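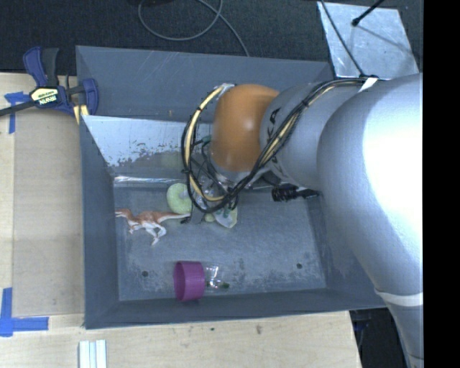
Kultberg Basketball Association confirms format for winter junior championship

KULTBERG – The Kultberg Basketball Association has confirmed the competition format for its winter junior championship, which begins in May.

The championship will be played in 2 divisions, under-14 and under-16. A total of 624 players are registered. Games will be held at the Zola Recreation Centre and the Hartono Street courts, with the first tip-off at 9 a.m. on each playing day.

Teams will be seeded on results from the autumn grading rounds. Where teams finish level on points, placings will be decided by head-to-head result, then by points percentage. Drawn finals will go to 5 minutes of extra time, repeated as required. Drawn games in the regular rounds will stand.

Novo, the association's scoring software supplier, will provide electronic scoresheets at both venues. Clubs must submit final rosters through the Novo portal before round one. A club that forfeits without notice will be charged a fee of $200.

Uniform colours must match those lodged at registration. The full draw and the revised by-laws are available from the association's office and on its website.

Media inquiries: Kultberg Basketball Association, competitions office.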